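Tromska Project: Progress Report to the Blöndal Fund, September

During this reporting period, work continued on teaching the two-arm station to handle cloth by remote control. Operators guided both arms through each task while the system recorded the motion of the joints and the views from the cameras. Three operators have now completed training, and 22 sessions have been accepted for use. Two sessions were set aside when the recorded times of the two arms did not agree.

Open gripper over the tabletop, from the wrist camera; both arms at the station, one gripper on the cloth.

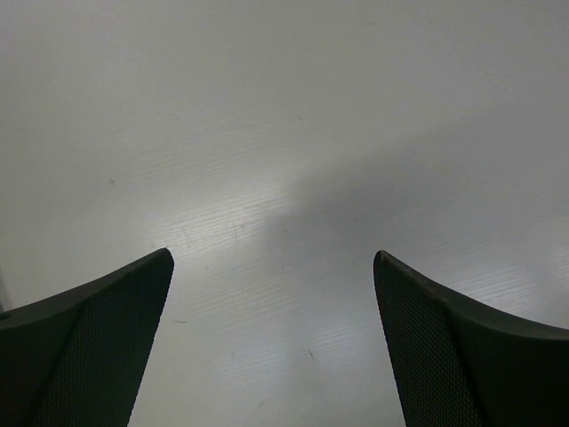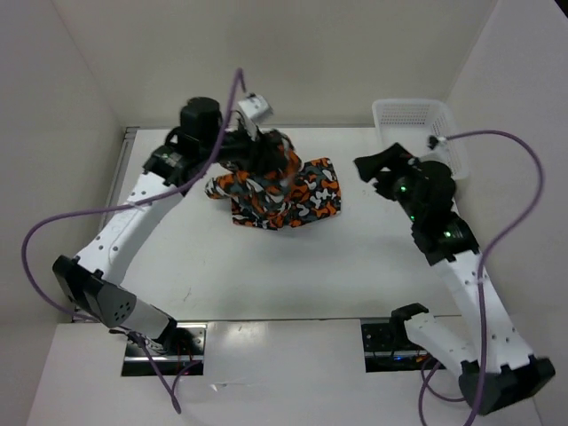 Themis Makris asked in reply whether the operators should slow down when the cloth is passed from one arm to the other, as the faster recordings had proved hard for the system to copy. The project team agrees and has revised the operator guide. The next period will cover folding with both arms, with 24 further sessions planned. Spending remains within the approved budget.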